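Home | Valuation | Lending | Archive | Subscribe

March
By Jinlong Du

Measuring the House Twice: Why Floor Area Still Varies Between Reports

The dispute over the Pornmont duplex began with a difference of 97 square feet. One report, prepared for a refinance, put the finished area of the left-hand unit at 1338 square feet. A second report, ordered after the loan application moved to another lender, gave a smaller number. Both were signed by licensed appraisers. Both included a sketch. The owner had made no changes to the building between the two visits.

Differences of this kind are common enough that most review desks have a routine for them. The reviewer compares the two sketches wall by wall, finds the segment where they part, and asks each appraiser what was measured there. In the Pornmont case the answer was a stair landing and a strip of sloped ceiling on the upper floor. The first appraiser had included the whole strip. The second had left out the part where the ceiling dropped below five feet.

Measurement standards for single-family houses deal with sloped ceilings directly. Area under a ceiling lower than five feet is left out, and at least half of the finished area in the room must have a ceiling of seven feet or more. The rule is short, but applying it takes time. The appraiser has to find the line on the floor where the ceiling reaches five feet, mark it, and measure to the mark. In a room with dormers the line is broken in several places, and each break adds a corner to the sketch.

Enell, a review firm that handles residential files for small lenders, went back through 200 of its own completed reviews to see where floor area figures had been questioned. Of these, 69 contained at least one query about area. The largest group involved upper floors with sloped ceilings. The next involved stairs and openings to the floor below, which were counted twice or dropped. Enclosed porches came third, and most of those were questions about heat and finish, with the tape measurement itself agreed on by both sides.

The firm now asks for three things with every sketch of a house having an upper half story: the ceiling height at the knee wall, the height at the center of the room, and the distance from the knee wall to the five-foot line. A reviewer with those numbers can rebuild the area without a site visit. Without them, the reviewer can only accept the figure or send the file back.

Sketching software has removed most of the arithmetic errors that older reviewers remember. Grulto, the package used on the Pornmont job, will not close a shape whose sides fail to meet, and it shows the gap in inches. This is helpful up to a point. An appraiser under time pressure can close the gap by adjusting one wall, and the finished sketch carries no record of which wall was changed unless the field notes are kept with it. Enell keeps the notes. Many offices do not.

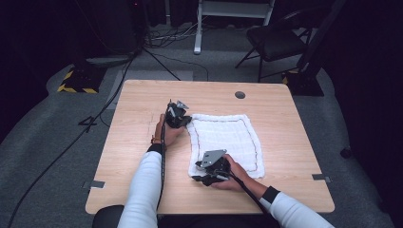
Wall thickness is the other steady source of error. Detached houses are measured to the outside face of the exterior wall, while condominium units are normally measured from the inside, and an appraiser who works on both in the same day has to switch methods. The two results for one plan resemble the white towel on the table, where a thin reddish-brown line is stitched in a rectangle just inside the edges: the stitched line is the interior figure, the hem is the exterior one, and the narrow band between them is wall. On a small plan that band takes up a larger share of the total than most owners expect. A report should state which line was followed, and a comparable sale measured to the other line should be converted or given less weight.

Conversion is where the duplex file became difficult. The sale given the most weight in the first report came from Marti Court, a row of attached units whose listed areas had been copied from the builder's plans. Those plans gave interior dimensions. The subject had been measured to the outside. The adjustment for size was therefore applied to two figures that did not describe the same thing, and the error passed through to the final value.

The reviewer returned both reports. The first appraiser removed the low strip on the upper floor and restated the comparable. The second, whose area figure stood, was asked to add ceiling heights to the sketch and to say in the text how the shared wall had been treated. The usual practice is to measure to the centerline of a common wall. The amended report said so in one sentence on the addendum page, and the lender accepted it with the original sketch attached.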